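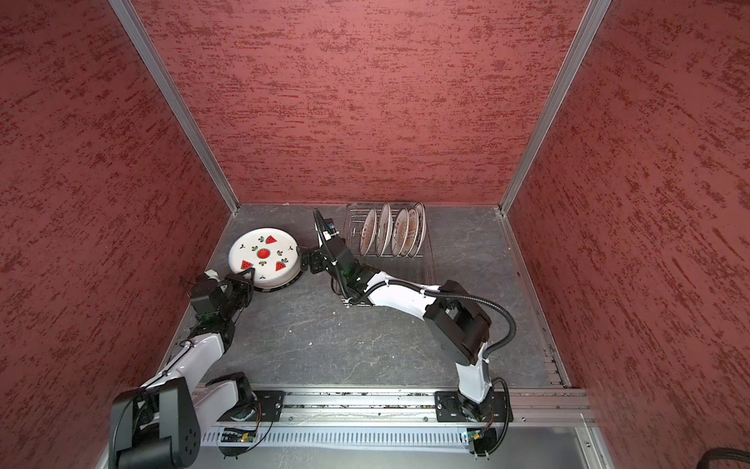
Figure 4.1 – Grande assiette à motif de pastèque ; à l'arrière, cinq assiettes dressées dans un égouttoir en fil métallique.

Chapitre 4
Ranger la vaisselle : ce que l'on croit gagner

Les manuels d'économie domestique aiment l'égouttoir. Ils lui prêtent de l'ordre, de l'hygiène, un gain de place, et passent au chapitre suivant. Nous serons moins pressés. L'égouttoir à fentes repose sur une hypothèse rarement énoncée : toutes les assiettes se ressemblent. Tant que l'on y range un service homogène, l'hypothèse tient. Les cinq assiettes à décor brun et beige de la figure 4.1 occupent leurs fentes en rang, légèrement penchées, et l'on serait tenté d'en conclure que le problème est réglé.

Il suffit pourtant d'une pièce différente. L'assiette aux pastèques est grande, son bord est épais et elle paraît presque aussi profonde qu'un bol. Où la mettre ? Le catalogue Drestero répond que ses supports sont « universels ». Le mot mérite d'être examiné, d'autant que la même page donne, en petits caractères, un écartement de fente de 15 mm. Une assiette creuse posée sur la tranche demande souvent davantage ; elle bascule, ou bien elle condamne la fente voisine. La capacité annoncée baisse alors d'autant, ce que la fiche ne dit pas.

On objectera que l'empilage à plat évite ces difficultés. Il en crée d'autres : l'eau stagne entre les pièces, et pour atteindre celle du dessous il faut soulever toutes les autres. La brochure Pritico affirme que le rangement vertical fait gagner « 100 % d'accessibilité ». Par rapport à quoi, mesuré comment, avec quelle vaisselle ? Nous n'avons pas trouvé la réponse, et nous conseillons à l'élève de se méfier d'un pourcentage sans point de départ.

Reste la question du décor, que l'on tient à tort pour secondaire. Un motif central se voit mal sur une assiette prise dans un rang serré – la pièce que l'on a choisie pour ses couleurs finit souvent cachée par ses voisines.

Dans ce chapitre, nous étudierons :
4.1 L'écartement des fentes et la forme des bords
4.2 L'égouttage à la verticale et à plat
4.3 Les services dépareillés
4.4 Lire une fiche de fabricant

4.1 L'écartement des fentes et la forme des bords

Prenons d'abord le cas le plus simple, celui de l'assiette plate.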